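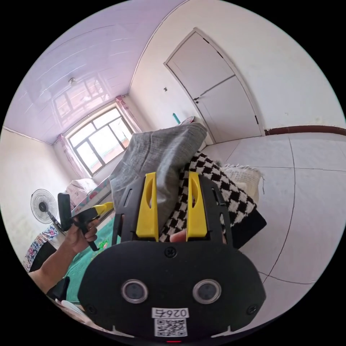 *Photo: Bheki Mkhize / Prelberg Public Library*

**1/** Prelberg Public Library is changing how household items are borrowed, returned and renewed, starting in May. This thread sets out the main points for cardholders. Full terms are posted at the Holovko Street desk.

**2/** The lending collection now holds 1355 items, including sewing machines, folding tables, cake pans, garden tools and board games. Any adult with a current library card may borrow from it. No separate membership is required.

**3/** The standard loan period will be 7 days for all items. Until now, kitchen goods and garden tools were lent on different schedules, and many borrowers told us they found the due dates hard to follow.

**4/** Each cardholder may have up to 20 items on loan at one time. Books, films and magazines do not count toward this limit. Sets, such as a canopy with its poles and pegs, are treated as a single item.

**5/** Loans may be renewed once, provided no one else has placed a hold. Renewals can be made online, by telephone or in person. Please have your card number ready when calling.

**6/** Holds will move to the Gestance catalog, which replaces the paper request slips. Existing requests have been carried over in the order they were received. Cardholders do not need to submit them again.

**7/** When a held item becomes available, a notice will be sent by email or text message. Items are kept at the desk for two days and then offered to the next person on the list.

**8/** Large items must be returned to the desk during open hours. The outside book drop is for books and films only. Glass jars and tools left in the drop have damaged other materials in recent months, and replacement costs may be charged to the borrower's account.

**9/** Please return items clean and dry. Fabric goods, including tablecloths and costumes, should be returned unwashed unless the tag says otherwise - our supplier cleans them under the existing contract.

**10/** Late fees on household items will end in May. Fees already on an account will be removed and cardholders need not apply. Borrowing will be paused on any account with an item more than 20 days overdue and will resume when the item is returned or its cost is paid.

**11/** Lost parts should be reported at the time of return. Small parts, such as game pieces and sewing machine feet, can often be replaced from stock at no charge.

**12/** The Zirkari branch will begin lending from the same collection. Items may be picked up at one location and returned to the other. Ladders and canopies are the exception and must go back to the location where they were borrowed.

**13/** Residents who wish to donate an item are asked to write to us before bringing it in. We are glad to receive hand tools, baking equipment and camping gear in working order. We cannot accept car seats, mattresses, helmets or space heaters.

**14/** Questions about accounts may be sent to the circulation desk. Questions about the new terms may be addressed to Bheki Mkhize, Head of Lending. Printed copies in large type are available on request at both locations.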